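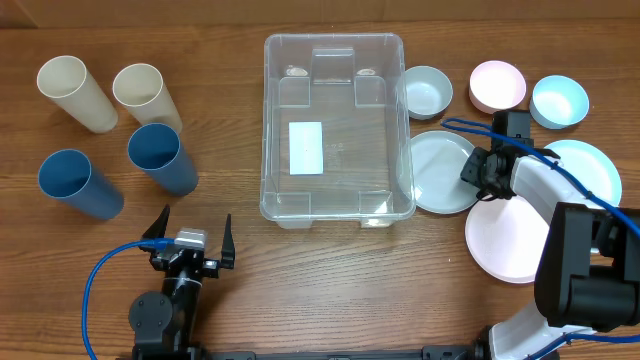

Fig. 2 – Two-arm table cell, clear bin in the middle, cups to the left, bowls and plates to the right.

2. Planning and ordering

Read this before you raise the order. Section 3 (mounting) assumes it's done.

2.1 Measure the table first. Both arms need to reach the bin from their own side. Bin goes centre, long side running front to back.

2.2 Order arms as a pair. Singles from Lunitz come with a different bracket and wont share the rail.

2.3 Add the rail and brackets as a separate line. Not in the arm price. Easy to miss.

2.4 Cables. Allow slack for the full swing, each arm. Short ones pull at the gripper end. Spare set: 139 per arm, ex VAT.

2.5 Tableware and bin. Any household shop. Plain colours, cups and bowls and plates that are easy to tell apart. Buy doubles – they go missing.

Note: a clear bin throws glare under strong overhead light. Put a diffuser in the budget now, or order a solid-coloured bin.

2.6 Lead times. Arms 24 working days, brackets 14. Sturkham shuts for most of December so get orders in before that.

2.7 Send the filled sheet to Tainá Toledo at Hakness. Quotes hold for 14 days, then its a fresh quote.

CAUTION: do not power up either arm to check reach while planning. Use the paper template in the back of this guide.

CAUTION: keep budget for an emergency stop. Not optional, not included.

Price queries – Gearóid Tully. Sheet last changed Tue 7 September.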